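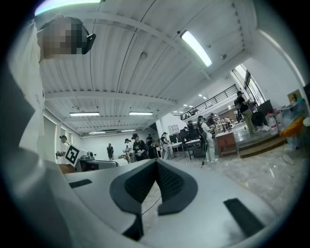 Print this page
E-mail this entry

June 13, 2025 – hall notebook, lighting and ceiling

Started the survey of the lights in the big hall. The order from Zotden has to go out this month, and the drawing we got from them in April does not agree with the building in several places. I write down here what I found, so that the next person does not have to climb up again.

The ceiling is the white corrugated panels, with the beam painted the same white. The ribs make the sound hard and they also throw small shadows when the long fixture is on alone. I asked Hajnalka Szilágyi if this disturbs her when she reads fine scales, and she said only in the late afternoon, when the daylight is weak.

Light meter readings at bench height:
- below the long fixture: 485 lux
- toward the back wall: clearly lower, I did not get a stable number, the meter was jumping. To repeat with the other meter.
- under the mezzanine: not measured yet

The small spotlights above the mezzanine are on a separate circuit. The label in the switch cabinet says "stairs", which is wrong. I put tape over it and wrote the correct name, but it needs a proper label.

The new tubes should be 3000 K according to the Zotden list. I think this is too warm for our work. Greco offers the same length in a more neutral color, but their delivery is some 11 days longer. Hajnalka prefers to wait. I also prefer to wait, but the hall is booked by Stadov next month and they asked for the lighting to be finished before. To be decided by phone.

The round devices on the ceiling panels must stay free. The Zotden drawing puts a new cable tray very close to one of them. I marked this in red on the paper copy and sent a scan to Lestent, who will do the installation. Their answer was that the tray can move toward the wall if we accept one more bend. I accepted.

White walls: one coat is enough near the entrance. At the back there are old marks from shelves, and the filler there was never sanded. Paint should come after the tray, otherwise we do it two times.

Open points:
- second meter, check the battery first
- label for the spotlight circuit
- ask Lestent if the lift fits through the side door – my measure of the door was 3 cm smaller than on the drawing
- the key for the switch cabinet is again in the wrong drawer, I left it with Hajnalka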